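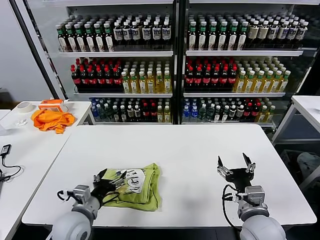
**Incidencias > Radiología > Visor Samolus**

Bueno, voy dejando todo apuntado en el mismo ticket porque la otra vez lo repartí en tres correos y luego no había quien encontrara nada. El resumen: desde la actualización de abril, las radiografías de tórax portátiles nos llegan al visor Samolus casi blancas. Las de sala salen perfectas, las antiguas también. Solo las portátiles, y solo las nuevas.

Lo vi con un estudio de la UCI en el que me pedían descartar derrame izquierdo. Abro la imagen y madre mía, los dos pulmones velados, el diafragma ni se adivinaba. Iba ya a descolgar el teléfono cuando se me ocurrió mover la ventana a mano, y apareció un tórax bastante decente, con un derrame pequeñito y el tubo en su sitio. Menos mal, pero os podéis imaginar el susto (y lo que pasa si eso lo mira alguien con prisa a las 4 de la mañana).

### Lo que he probado

- Cerrar sesión y volver a entrar. Igual.
- Borrar la caché local del visor. Igual, y encima perdí mis protocolos de presentación, gracias.
- Abrir el mismo estudio en el puesto de Brarnton. Sale igual de blanco, así que mi monitor queda libre de sospecha.
- Pasar el patrón de calibración en los dos monitores. Los escalones de gris se distinguen todos.
- Exportar el estudio a disco y abrirlo con el visor viejo, el de Fundmont. ¡Ahí se ve bien!

Lo último me dio la pista. Me puse a mirar las cabeceras DICOM y en las portátiles malas la anchura de ventana viene a 256, cuando los píxeles están guardados con bastante más profundidad. Todo lo que queda por encima se va al blanco. En las de sala la anchura viene como siempre. No sé si el valor lo escribe el equipo, la pasarela Hegarty o el propio Samolus al importar, y ahí ya me pierdo un poco, lo reconozco.

Comparé 11 estudios de la misma tarde y fallan todos los que pasaron por la pasarela. Hay uno que se envió directo desde el equipo, por un corte de red en planta, y ese está bien. Yo apostaría por la pasarela, pero vosotros sabréis.
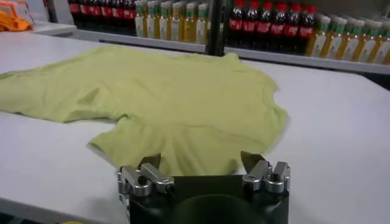
Soporte de Samolus contesta que han reproducido el fallo con el estudio que les mandé y que el visor se limita a respetar lo que lee en la cabecera. Según ellos, la pasarela aplica una plantilla pensada para imágenes de 8 bits a todo lo que entra con la etiqueta de portátil, y piden que les confirmemos la versión antes de tocar nada. Mientras tanto proponen ignorar la ventana de la cabecera y calcularla a partir del histograma.

Versión confirmada: la compilación de la Hegarty es la 1549. La anterior no la tengo apuntada en ningún lado, lo siento.

He activado lo del histograma en mi usuario (Preferencias, Presentación, Ventana automática) y mejora muchísimo. Pegas que le veo:

1. En pacientes con mucho material metálico se pasa de oscuro y hay que retocar.
2. Si comparas con una previa, cada una sale con su contraste y cuesta decidir si el infiltrado ha crecido o es cosa del ajuste.
3. Hay que activarlo usuario por usuario, y los residentes que rotan entran con cuenta genérica.

Para el punto 2 me he apañado copiando la ventana de la previa con el botón derecho, que funciona, aunque es un clic más en cada estudio y en una mañana cargada se nota.

### Actualización

Han cambiado la plantilla de la pasarela a las 13:20. Los estudios que han entrado desde entonces se abren bien a la primera, con el zoom al 100 y sin tocar nada, ¡qué alegría! Los anteriores siguen con la cabecera mala y por lo visto hay que reenviarlos uno a uno desde el archivo.

Queda pendiente:

- Reenviar las portátiles afectadas, primero las de UCI y urgencias.
- Revisar los informes ya firmados de esos días. He releído los míos y en uno puse «valoración limitada por técnica» cuando la técnica era estupenda, así que haré una adenda.
- Decidir si dejamos la ventana automática puesta. Yo la quitaría en cuanto esté todo reenviado.

No cerréis el ticket todavía, por favor, que me falta mirar las portátiles de pediatría y esas entran por otra cola.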